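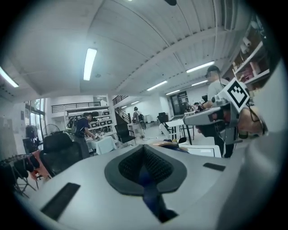 Front desk at Drullton asked again if the stair doors can be propped during deliveries. They say it takes 2 people otherwise and the boxes end up on the landing anyway. Answer is under item 4.

FIRE AND EXIT WALK-THROUGH, DRULLTON BUILDING
Date: 12/26/25
Floors: ground, 1st, basement
Previous walk: November

1. Exit signs lit
OK ground and 1st. Basement sign by boiler room flickers. Bulb or battery, didn't have the ladder. Put in a ticket.

2. Emergency lights, push test
Held each one down the full time. OK except the one outside room 111, dropped to a dim glow right away. Same unit as November. Needs replacing this time, not another reset.

3. Exit routes clear
NOT OK. Rear corridor has stacked chairs on the left side plus a rolled-up mat. Can get past sideways, that doesn't count. Moved the mat. Chairs still there when I left.

4. Stair doors close and latch
Ground: OK
1st: closes but doesnt latch unless you push it. Closer arm wants adjusting.
Basement: OK
Re deliveries: no wedges, no boxes, no chairs. If Trisia is dropping off, somebody stands there and holds the door, then lets it shut. Landing has to be clear before the driver leaves. Took one rubber wedge off the 1st floor door, it's in the desk drawer.

5. Extinguishers
All on their hooks. Gauges in the green. Tags: kitchen one not initialed for November, rest fine. Kitchen one also has a dish towel hanging on it, removed.
Basement: pin in, seal broken. Swap it. Fung has spares, called and left a message.

6. Alarm panel
No trouble lights. Log book is there, pen is not. Last entry hard to read, please print.

7. Smoke detectors
Tested 10. All sounded. Storage closet one still has the plastic dust cover on from the painting!! Took it off, tested again, fine.

8. Electrical
Power strip plugged into power strip, back office. Unplugged the second one. Space heater under the desk, same room, was off. Needs 3 feet clear on all sides if it stays, would prefer it goes.
Panel cover in basement closed, clear in front. Good.

9. Kitchen
Hood filter greasy. Manine was supposed to clean it last month, no sticker so I assume not done. Burners off. Fire blanket in its pouch.

10. Posted info
Exit maps up on both floors. 1st floor map shows the old door by the copier, that's been a wall since the remodel. Reprint.
Occupancy sign in main hall says 100, matches the permit.

11. Outside
Meeting point sign OK. Rear gate opens from inside without a key. Leaves piled at the bottom of the steps, slippery, swept what I could.

TO DO, MOST URGENT FIRST
Chairs out of rear corridor, today
Basement extinguisher
Light outside 111
1st floor stair door
Hood filter, call Manine again
Basement exit sign
New map

Not checked: roof hatch, locked and no key on the ring. Whoever has it pls leave it at the desk. Will recheck items 3 and 4 on the next walk and anything still open gets written up to the owner.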